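Hand-Held Gripper Station: Pre-Session Safety Check
Site: Wibisono, Room 32
Checked against: Zornum shop rules, February issue
Date: 12/27/20

1. Gripper jaws and fingertip pads
Result: Pass
Close the jaws by hand and check that the pads meet at the tips. Look for tears or glue showing at the base of each pad. Replace both pads at 1000 cycles, even if only one is worn.
Comment: Log shows 200 cycles on the current set. Keep fingers and sleeves out of the gap while the linkage is moving.

The fingertips should touch near the top and spread apart below that. If they cross or sit uneven, tag the tool and send it to Prullis for adjustment. 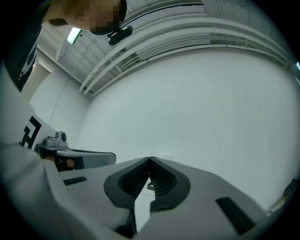
2. Pattern board
Result: Pass with comment
Board must stand upright and stay put when the table is bumped. No tape over the black areas.
Comment: Rule calls for a stop or clamp at the base. Clamp is on order from Griltelero. Recheck when it is fitted.

3. Table and devices
Result: Pass
Nothing loose within reach of the tool. Devices sit flat, lenses clean.

4. Clothing and worn items
Result: Pass
Clips tight, no lanyards, no hanging cords. Long sleeves are allowed if the cuff is snug.

5. Cables and doorway
Result: Open
Cable runs must be fixed to the wall and kept clear of the door.
Comment: Add one more clip to the wall run.

6. Work time
Result: Pass
Limit is 45 minutes of hand-held use, then a break. Timer tested.

Open items: 2 and 5. Station may be used while these are open.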